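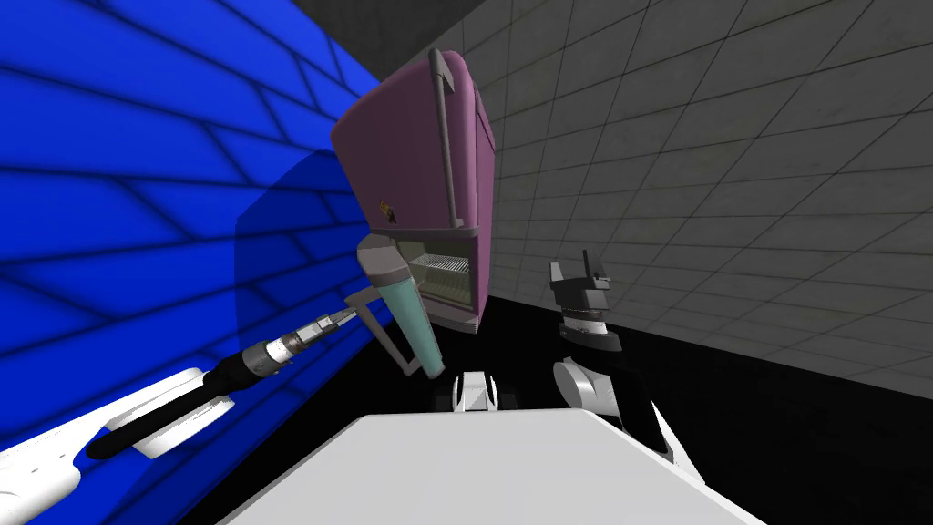

I want to write something about the appliance line at Flitness before the thread drifts off into wages and contracts, important as those are. I have been on the outbound side there for a good many years, and since March we have been working up to having two-armed robots share the lifting with us. A lot of that happens in simulation first, and those of us who do the lifting now are asked to sit in and comment. You would be surprised how much there is to say about a pink mini fridge tipped up between two arms! The one with the grey handle down the side of the door and the bottom compartment hanging open, wire rack and all, got us talking for most of an afternoon. Every one of us on the shift would tape that compartment shut before tilting anything, and it had not been written down anywhere, because we all learned it by having a rack slide out onto our shoes.

Somebody wrote last week:

> I keep hearing that the people on the floor will be "involved" when
> the robots come in. At Bekholm we were involved too. We got a
> slide show and a sandwich. After that the stations were moved
> around, and the ones who used to lift were told to watch a screen.
> My back is better, I'll give them that, but I used to know what I
> was good at. Is anybody having a different experience, or is this
> just how it goes?

I read that twice over, and I felt for you, because I think the part about knowing what you are good at is the part that gets left out. My own experience has been different so far, though I would not want to oversell it. We have had 3 long sessions with the programming people from Hukar, and they were good listeners once they got used to us all talking at the same time. They had the weights and the measurements of every model we ship. What they did not have was how a load feels when it starts to go, or which doors swing, or where you put your hand when the handle is on the wrong side for you. We put together a list of 200 remarks, some of them no more than a line, and they have been working their way through it.

What changes for us is still partly guesswork. The plan is that the arms take the lifting and turning, and we keep the checking, the wrapping and anything that comes in damaged. That is a lighter day for the knees – I am all for it – but it is also a day with less company in it. When two people carry something they talk, and I have gotten to know half the building that way. I brought this up, feeling a little foolish, and was told the wrapping tables could be set facing each other. They have promised to draw it that way, so we shall see.

The thing I would ask for, if you are still early in this at your own place, is time on the clock to look at the simulated lifts. Ours was unpaid at first, and only the people without kids to pick up could stay. Once it was moved into the shift, the quieter ones came along too, and they had the best remarks of anybody.

I hear the Văduva warehouse is starting on something similar. If anyone from there is reading, please do write in, even if it is only a few lines. And to the person from Bekholm, I would love to know what you were good at. I mean that as a real question, and I have plenty of time for a long reply.

Warm regards from the outbound side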